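# Dealer says 20 weeks, then 9, then 20 again. Can I cancel?

**halfshaft_blues**

I ordered an Arkeck estate through the Chisholm showroom in the spring, on the strength of a promised delivery of nine weeks. Reader, I sold my old car in week seven. I have since learned a great deal about buses.

In week ten I was told the build slot had moved and it would now be 20 weeks from order. Then a cheerful email said nine more weeks from that date, and another, less cheerful, went back to 20 without saying 20 what. The latest explanation is that the factory is short of tailgate wiring, although last month it was ships.

I paid a deposit of £376, and the order form has a line saying delivery dates are "estimates only and not of the essence". The salesman read that bit out to me over the phone with some relish. Can I cancel and get the deposit back, or am I married to this car?

It's a cash purchase, no finance, signed in the showroom. In the UK, in case that wasn't clear from the buses.

---

**Tappet**

You're less married than he's making out. I went through the same thing with a Travatard hatchback two years ago and came out with the deposit and most of my dignity.

"Estimates only" gives them some slack, but it doesn't let them keep you waiting for ever. If you're buying as a consumer, the dealer has to deliver when agreed, or within a reasonable time if no date was fixed. The way to bring it to a head is to write and set a final date yourself. Keep it dull:

- order number, date of order and the delivery time you were quoted
- each new date they've given you, and when they gave it
- a final date that a sane person would call fair
- a line saying that if the car isn't there by then, you'll treat the contract as at an end and want the deposit back

Send it by email and by post, to the dealer. The maker will be charming on the phone and will then tell you that your contract is with the dealer, which is true and is the last useful thing you'll hear from them.
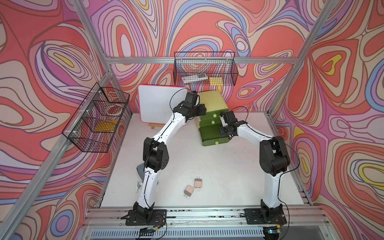 My own dealer, says wetbelt, let that final date sail past and then tried to knock £117 off the refund for "administration", so read the back of the order form before you send anything. Mine did mention a cancellation fee, but only for a buyer who changes his mind. I pointed out that my mind was the same as ever and it was the car that hadn't turned up. They paid the lot after a second letter – I suspect the second letter was cheaper to answer than to read.

Two other things. Don't agree to a "equivalent stock vehicle" on the phone unless you've seen the spec in writing. Mine was equivalent in that it had doors. And if any of the deposit went on a card, tell us which kind, as a credit card may give you another way in.

---

**halfshaft_blues**

Debit card, sadly. Back of the form has a fee "at the dealer's discretion" if I withdraw, no amount given. Nothing at all about what happens if they're late. Letter going off this evening.

---

**Tappet**

Then ask the bank about chargeback as well. It's a scheme the card companies run and you can't insist on it the way you can with a credit card claim, but there are time limits, so ring them soon. Do still send the letter first. And keep the envelope receipt, whatever they tell you about never having had it.

---

**Givex_owner**

Just buy a Givex. Mine was on the forecourt, I drove it home the same afternoon. Heater only does feet but you get used to it.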